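3.2 Erhebung der Demonstrationen in der Simulation

Die Beispiele für das Lernverfahren wurden vollständig in der Simulation gesammelt. Als Grundlage diente die Umgebung Eststead, welche wir bereits in der Vorarbeit für das Greifen von flachen Teilen verwendet haben. Für die vorliegende Studie wurde sie um eine Schnittstelle zur Fernsteuerung erweitert, die im Folgenden als Clurbridge bezeichnet wird. Mit dieser Schnittstelle führt eine Person den simulierten Greifer über ein Handgerät mit sechs Freiheitsgraden, und die Stellung der beiden Finger wird über einen Schieberegler vorgegeben.

Alle Demonstrationen stammen von zwei Personen, Domnica Husar und Selim Çınar. Beide hatten vor Beginn der Erhebung eine Einarbeitung von einem Nachmittag, deren Aufnahmen nicht in den Datensatz eingegangen sind. Die eigentliche Erhebung begann im September und wurde in Sitzungen von höchstens einer Stunde durchgeführt. Wir haben beobachtet, dass bei längeren Sitzungen die Bewegungen deutlich ruckartiger werden, und haben deshalb die Dauer begrenzt.

Eine Demonstration beginnt mit dem geöffneten Greifer in einer zufällig gewählten Ausgangslage und endet, wenn das Objekt angehoben ist oder die bedienende Person den Versuch abbricht. Die Bilder werden aus der Sicht einer Kamera gerendert, die fest mit dem Greifer verbunden ist. Diese Wahl hat eine Folge, die für das spätere Training wichtig ist: Wenn sich das Handgelenk dreht, dreht sich der gesamte Hintergrund im Bild mit. Das Netz kann also nicht davon ausgehen, dass der Himmel oben und der Boden unten liegt.

Die Hintergründe sind Panoramen von Landschaften und Innenräumen, aus welchen für jede Demonstration eines gezogen wird. Mit Absicht haben wir auch solche Panoramen aufgenommen, die für eine Greifaufgabe keinen Sinn ergeben, zum Beispiel Gebirge. Die Objekte dagegen sind einfach gehalten und haben zum Teil keine Textur. Dadurch soll die Trennung zwischen Objekt und Hintergrund nicht an einer bestimmten Farbe oder an einem bestimmten Muster gelernt werden. Ein Nachteil dieser Lösung ist, dass die Beleuchtung des Objekts nicht immer zum Panorama passt.

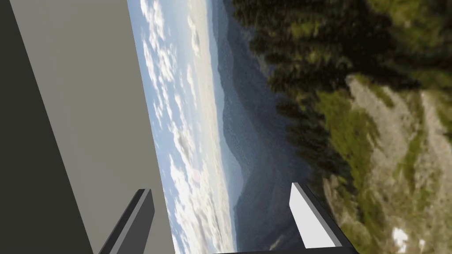

Abbildung 4: Gerenderte Ansicht der Greiferkamera mit weit geöffneten Fingern. Links ein graues Objekt ohne Textur, dahinter das um annähernd 90 Grad gedrehte Gebirgspanorama.

Zu jedem Bild werden die Gelenkwinkel, die Lage des Greifers, die Öffnung der Finger und der Befehl der bedienenden Person gespeichert. Die Lage des Objekts wird ebenfalls aufgezeichnet, sie steht dem Lernverfahren aber nicht als Eingabe zur Verfügung und dient nur der Auswertung. In einer frühen Fassung der Schnittstelle waren Bild und Befehl um einen Zeitschritt gegeneinander verschoben. Der Fehler fiel erst auf, als ein probeweise trainiertes Modell die Finger regelmäßig zu spät schloss. Die davon betroffenen Aufnahmen wurden verworfen und neu erhoben.

Insgesamt wurden 2573 Demonstrationen aufgezeichnet. Eine einzelne Demonstration umfasst bis zu 600 Zeitschritte; danach bricht die Simulation den Versuch selbsttätig ab. Abgebrochene Versuche haben wir nicht gelöscht, sondern mit einer eigenen Kennzeichnung versehen. Sie enthalten häufig brauchbare Annäherungen an das Objekt, auch wenn der Griff am Ende nicht gelingt. Für das Training der Grundvariante wurden sie nicht verwendet, wohl aber für die in Abschnitt 4.3 beschriebene Variante mit Bewertung der Teilschritte.

Die Sichtung der Aufnahmen erfolgte nach dem Verfahren von Omerović, das in unserer Gruppe für die Prüfung von Trajektorien eingesetzt wird. Dabei sieht jede der beiden Personen nur die Demonstrationen der anderen und vergibt eine von drei Stufen: brauchbar, eingeschränkt brauchbar oder unbrauchbar. Als eingeschränkt brauchbar gelten vor allem Aufnahmen, in denen das Objekt über längere Zeit einen großen Teil des Bildes verdeckt oder ein Finger es vor dem Schließen berührt. In strittigen Fällen wurde die Aufnahme gemeinsam noch einmal abgespielt und besprochen.

Für die Prüfung der Übertragbarkeit haben wir einen getrennten Testsatz mit dem Namen Astdale angelegt. Er besteht aus 599 Demonstrationen mit Panoramen und Objekten, die im Trainingssatz nicht vorkommen. Die Ausgangslagen des Greifers wurden hier gleichmäßig über die Drehung des Handgelenks verteilt, während sie im Trainingssatz – bedingt durch die bequemere Haltung des Handgeräts – etwas häufiger nahe der aufrechten Stellung liegen. Wie stark sich dieser Unterschied auf die Erfolgsrate auswirkt, wird in Abschnitt 5.1 getrennt nach Drehwinkel untersucht.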